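Screen & Sofa | Members' Picks | TV Nostalgia

The viewing group got through 41 episodes of Trirar between November and now, and I would like it on record that I voted for the cooking show.

For anyone who skipped the last few newsletters (I write them, I don't expect miracles), Trirar is the space opera about a mining station that drifts into the wrong part of the galaxy and stays there for four seasons because the network owned the corridor set. Kanako Oda has it on discs. Kanako has everything on discs. She brought the box to the fall planning meeting in a tote bag and put it down on the table with a noise that ended the discussion.

The first season is slow. Captain Leclerc spends most of it looking at a wall panel and saying "Options?" to a crew who plainly have none. The ship's computer is voiced by somebody eating lunch. There is an episode about a trial, an episode about a different trial, and an episode where everyone gets younger except the doctor, whose actor apparently wasn't told.

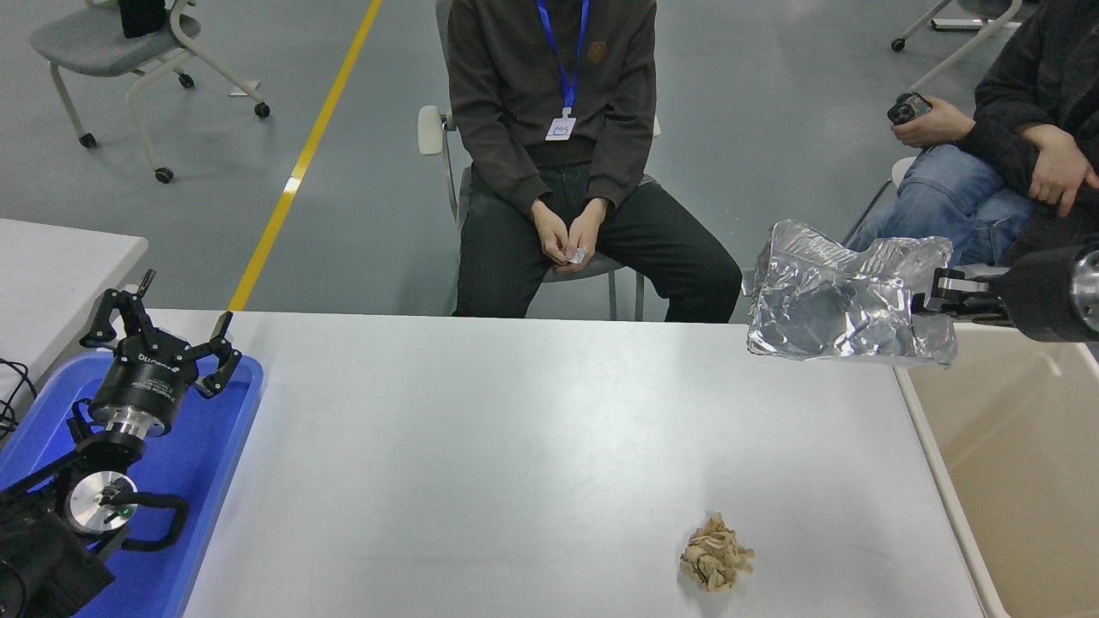 Paper on the table, gripper open.

Then you hit season two and the Peneck turn up, and I have to admit I started getting there early for a good chair. The Peneck are the best thing in the show. They don't shout or want to conquer anybody. They want the station's water, they've filled out the forms, and they keep coming back with more forms. Sabine Rothe, who worked in county permits for most of her adult life, called it the first alien race she had ever found convincing. She also pointed out that their paperwork in "The Second Claim" would have been thrown out for lack of a signature, and we had to pause while she went over it.

The argument of the winter was over which story to show at the spring open evening, when people who aren't us are allowed in. Kenta Yagi wanted "Ternstead," the two-parter where the crew finds an abandoned colony and Leclerc gets a beard between scenes. It's the one critics like. It's also gloomy from end to end, and part one stops in the middle of a funeral.
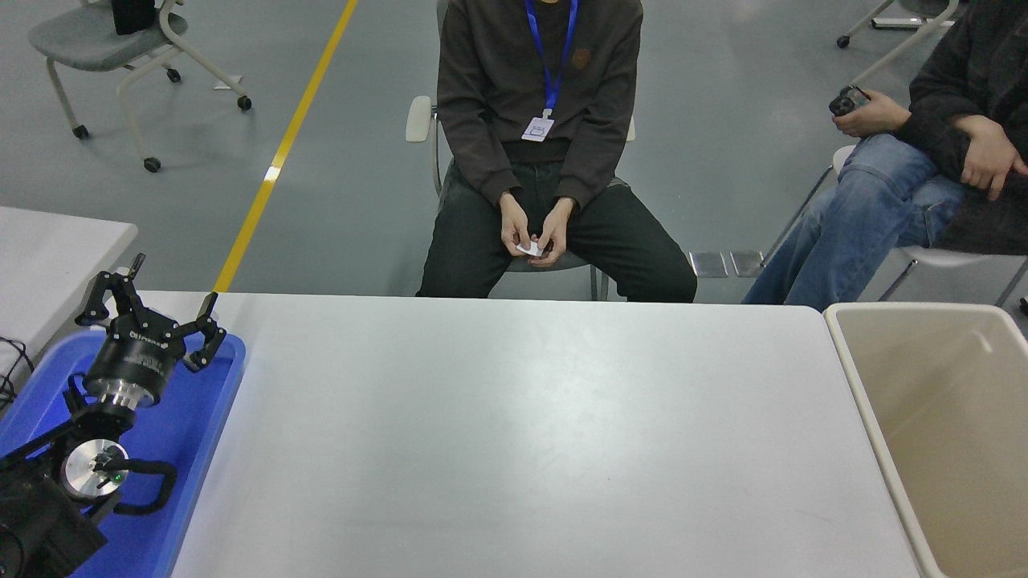 Aoi Yoshida wanted "The Long Shift," in which nothing happens at all for most of the running time and then the cook takes over the station. I had never heard of anybody loving that one, but she made a good case. The cook gets the only decent speech in the whole series, and she did it for us from memory, with the pauses.

My own pick was "The Second Claim," as it has the most Peneck per minute. I also like that the big space battle is heard entirely through a door. You can call that a budget problem if you want. I call it the best door acting of its decade.

We voted. It was a tie. We voted again and it was a different tie, as Kenta had switched to the cook out of politeness and Aoi had switched to the beard for the same reason. Lumturie Đorđević, who had been asleep for the trial episodes and therefore counted as neutral, picked "The Long Shift" and went to get her coat.
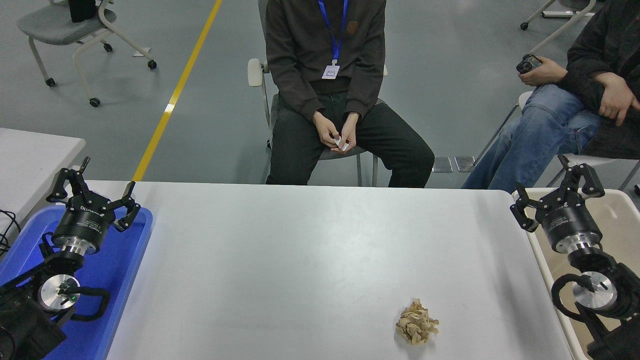
A long white table with the robot arm at the left.

So that's what we're showing. You don't need to have seen any of the rest. All you need to know is that the station is lost, the captain is no help, and dinner is late. Bring a cushion if you have a back. There will be popcorn, and Sabine will take questions on water rights.

After that we start season three, which I'm told is where they recast Leclerc and hope we don't notice. The cooking show remains available.

Posted 6 Mar 2019

Comments

doorfan says: The door battle was my favorite thing on television when I was nine. I used to do both sides of it in the hall closet.

Marsh_L says: Justice for "Ternstead." The beard is supposed to mean time has passed. It's explained in the novelization.

Kanako says: I have the novelization. It is not explained.

petra k. says: Is the open evening okay for kids? Mine is eleven and likes forms.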